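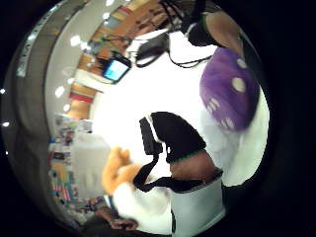 Jana Seidel schreibt uns dazu, ein Plüschwürfel gehöre in jede Spielesammlung, weil er beim Werfen keinen Lärm mache und auch von kleinen Händen gut zu fassen sei. Sie bittet darum, die weichen Stücke künftig nicht mehr in der untersten Schublade zu verwahren, sondern dort, wo Kinder sie selbst erreichen können.

Der Anregung wird gern entsprochen. Die Spiel- und Werkstube im Haus Oradwood hat ihren Bestand an Plüsch- und Kleinspielzeug neu geordnet und stellt auf dieser Galerieseite die Stücke und den Arbeitsplatz vor, an dem die Durchsicht erfolgt. Die Texte verfasste Agnes MacBrayne, die fachliche Durchsicht besorgte Chang-ho Kong. Stand der Angaben: 12. Juni 2024.

Zum Bestand

Das Verzeichnis der Stube umfasst derzeit 3.419 Einträge. Der überwiegende Teil entfällt auf Kleinteile, Karten und Spielfiguren; Plüsch macht nur einen geringen Anteil aus, beansprucht aber den meisten Platz. Den Grundstock bildet die Sammlung Lim, die dem Haus als Schenkung überlassen wurde. Hinzu kamen später Stücke aus der aufgelösten Spielothek Henance.

Die einzelnen Stücke

Violetter Würfel, Plüsch, mit weißen Augen. Die Kanten sind weich gerundet, die Augen kreisrund. Der Würfel wird zum Spielen auf dem Boden und auf dem Tisch ausgegeben. Verzeichnet unter Wurfspiele, Untergruppe Textil.

Orangefarbenes Plüschtier. Die Zuordnung zu einer Tierart ist im Verzeichnis offen geblieben. Hinweise aus dem Besucherkreis nimmt Hye-jin Joo entgegen.

Durchscheinender weißer Behälter. Behälter dieser Art dienen der Zwischenablage während der Durchsicht. Was bearbeitet ist, wird wieder in das Regal eingestellt; was einer Naht oder einer Reinigung bedarf, bleibt zurück und erhält einen Laufzettel.

Der Arbeitsplatz

Helle Arbeitsfläche. Auf der weißen Fläche heben sich lose Fäden, Füllmaterial und abgelöste Knöpfe gut ab. Speisen und Getränke sind hier nicht gestattet - dies gilt auch während der Öffnungszeiten für Gruppen.

Regal mit Kleinteilen. Rot, Blau, Gelb und Weiß bestimmen den Eindruck. Das Regal wird nach Sachgruppen geführt, nicht nach Farben; ein Versuch mit farbiger Ordnung wurde nach einigen Wochen aufgegeben.

Holzregale und Schränke. Die orangebraunen Möbel stammen aus der früheren Einrichtung des Hauses und wurden bei der Instandsetzung beibehalten. Die Beschriftung der Fächer wird bis September erneuert.

Hinweise zur Pflege

Plüschstücke werden bei der Durchsicht zunächst auf offene Nähte geprüft. Kleinere Schäden behebt Dong-hyun Ko im Haus; größere Arbeiten übernimmt die Werkstatt Flindus. Gewaschen wird von Hand in lauwarmem Wasser, getrocknet liegend und ohne Wärmezufuhr. Die Trocknung eines größeren Stücks dauert etwa 2 Tage. Stücke mit aufgenähten Augen oder Punkten werden nicht geschleudert.

Ausleihe und Nutzung

Die Ausleihe steht Kindertageseinrichtungen, Schulen und Familien offen. Je Haushalt können bis zu vier Stücke entliehen werden, die Leihfrist beträgt drei Wochen. Eine Verlängerung ist möglich, sofern keine Vormerkung vorliegt. Beschädigungen sind bei der Rückgabe anzuzeigen - ein Entgelt wird für gewöhnliche Abnutzung nicht erhoben.

Weitere Zuschriften zur Aufstellung der Sammlung können am Empfang abgegeben werden. Für die Wiedergabe der Galerie in gedruckter Form ist die vorherige Zustimmung des Hauses einzuholen.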